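Papering the alcove, part two

The first post covered stripping and sizing. By January the boards had been dry long enough to paper, so these are notes on the lining, the basket and the plants, in the order I did them.

I had two patterns to choose between and used both. The walls took the butterfly paper, which is mainly pink, with the insects in magenta, orange and a dark plum outline. The base took a white board with flowers and birds in fine black line. My reasoning was simple: a busy wall needs a base that reads as nearly blank from a distance. The line drawing does that, and it still gives you something to look at close up.

Matching the repeat was the slow part. The motifs are turned at different angles, so a small error at a join is hard to see in the middle of a wall and very easy to see in a corner. I started each wall at its back corner and worked forward, which puts the worst offcut at the front edge. Paste was Kinoshita, mixed thin. Let the paper soak for 8 minutes before hanging. At 5 it still bubbled, and I lost a length finding that out.

Total spend, with paper, paste and plants, came to 2,486 in the household ledger, which I keep in pence. Of that, 800 was the striped plant from the market at Temencombe – more than I meant to pay.

The plants stand near the back left corner. One is a yellow-green leafy thing and the other has white and green striped leaves. I tried them on the right first and they fought with the large moth on the upper part of that wall. On the left they have smaller competition. The succulent went into the right end of the white wire basket, which hangs from the rail on the back wall. A mesh basket hides very little of the paper behind it, and that was the main argument for it over a shelf.

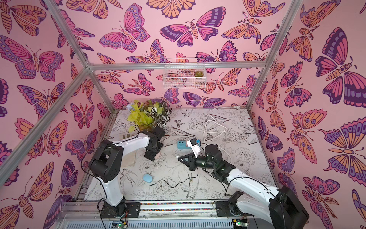
Ekua Boateng wrote to say that the striped plant will lose its white if it is kept too far from a window, and that she would swap it with the yellow one every fortnight so both get a turn at the better light. She also thinks a wire basket is a poor home for a succulent unless there is a saucer under it, as any water goes straight down the paper.

The second point I accept. I now take the succulent out to water it and put it back once it has drained. On the first I am less sure. The striped plant is the fuller of the two to my eye and I would like to see a month of growth before I start moving things about. I have marked one leaf with a dot of pencil on the underside and will measure from that.

Remaining jobs: seal the front edge of the base board, find a better place for the short white cord tied near the back right corner, and decide whether the cut edges of the paper need a trim strip. Flirkura do a narrow one in plum. I have asked for a sample and will hold it against the outline colour in daylight before ordering.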